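3.2 Table height and seating in shared kitchens

The second part of the study dealt with the tables in the shared kitchens at Clarkby and Hovlow. Residents at both sites had told us in July that they ate standing up or took their plates back to their rooms. Carrasco and Echeverría found the same habit at Cledby and put it down to tables that were too high for the chairs bought with them. We measured every table and chair at the two sites and asked 16 residents to keep a meal diary for six weeks. 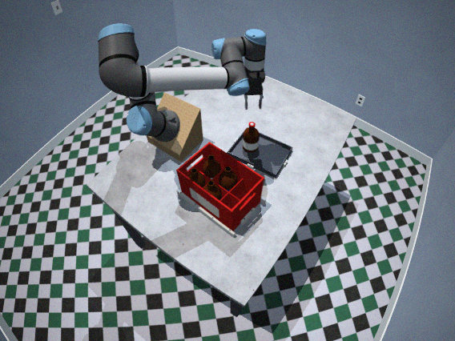 Figure 2. Large table with a pale grey, mottled surface, set diagonally on a checkered floor (computer rendering).

The diaries were short and not always complete. Two residents stopped writing after the first week, and their pages were left out. In the rest, breakfast was the meal most often eaten away from the table, and dinner the least. Residents at Hovlow, where the chairs are lower, mentioned sore shoulders more often than those at Clarkby. Noise from the hallway came up at both sites, and we return to it in Section 4.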